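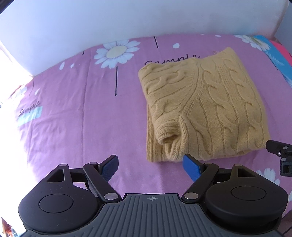 ## Cable knits – folding and winter storage

Notes and photos on folding heavy cable-knit sweaters, compiled by Hülya Işık. Updated 4 Sep 2018.

Cable stitch takes more yarn per centimetre than plain knit, so the garment is heavier and stretches at the shoulders if hung. Fold and store flat. The method used at Polat is as follows:

- Lay the sweater face down on a flat bed and smooth it from the hem up.
- Fold each sleeve across the back, with the cuff following the side seam.
- Bring the sides in, then fold the body in 2. Keep folds off the centre cable where possible.
- Do not press the stack. Flattened cables recover slowly.

A scale is handy for sorting. Anything over 800 g goes at the bottom of the drawer, lighter colours on top – mainly to keep lint off them. Drawer depth in the Udar unit is 30 cm.

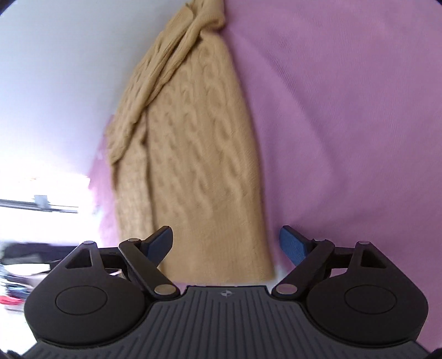
*Tan sweater laid diagonally on the pink-mauve fabric, bunched at the upper end. Cable columns run lengthwise, with narrower ribbed channels between.*

A rolled edge should be opened out by hand before the first fold. Pulling on the hem distorts the rib.

Berkay Öztürkmen keeps the list of what is in each drawer. Stacks are refolded along different lines in December.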